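De: Yesenia Montoya
Para: lista bienestar-municipal
Asunto: Re: ¿Alguien ha probado los podómetros prestados en el centro de salud?
Fecha: 2023-11-03

El mensaje de Arnulfo Rivadeneyra decía:

> Hola a todos:
> En nuestro municipio estamos pensando en prestar podómetros a los
> pacientes con tensión alta, con seguimiento de enfermería. Nos ofrecen
> el modelo de Kosari y también el de Clondo. Mis dudas son dos: si la
> gente mayor los usa pasadas las primeras semanas, y quién carga con el
> papeleo. ¿Alguien tiene experiencia?
> Saludos,
> Arnulfo

¡Hola, Arnulfo, y hola a toda la lista!

Qué alegría leer esto, porque nosotros empezamos en enero y sigo encantada. Arrancamos con 237 personas, casi todas mayores de sesenta, y elegimos los Kosari por una razón muy simple: la pantalla tiene números grandes y no hace falta teléfono. Los Clondo los probamos en la consulta y también me gustaron (son más ligeros), pero piden emparejarlos con una aplicación y ahí perdíamos a la mitad de la sala.

Sobre tu primera duda: sí, los usan. No todos, claro, y en verano bajó bastante con el calor. Lo que mejor nos ha funcionado es el objetivo modesto. Pedimos 3000 pasos al día para empezar y cada cual lo sube con su enfermera cuando se ve con ganas. Hay un grupo que ya sale a caminar junto por la ribera, y eso no lo organizamos nosotras, ¡salió de ellos!

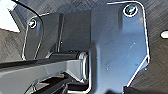
En cuanto al papeleo, Marisol Arboleda preparó una hoja de préstamo de una sola cara, con la firma, el número del aparato y la fecha de devolución. Los pasos se apuntan en la cartilla de tensión de siempre, en una columna nueva. Al principio queríamos volcarlo todo al programa Wamstead, pero Cristian Cuadros calculó las horas y lo dejamos en un resumen mensual por paciente. Desde enero llevamos 646 resúmenes y se hacen en un rato.

Se nos han perdido nueve podómetros, casi todos en la lavadora. Si puedes, pide los que llevan pinza con cordón.

Te mando la hoja de Marisol por privado, y si alguien más la quiere que me escriba. También me encantaría saber cómo lo hacéis quienes trabajáis con diabetes, que es lo siguiente que queremos intentar aquí.

Un abrazo grande,
Yesenia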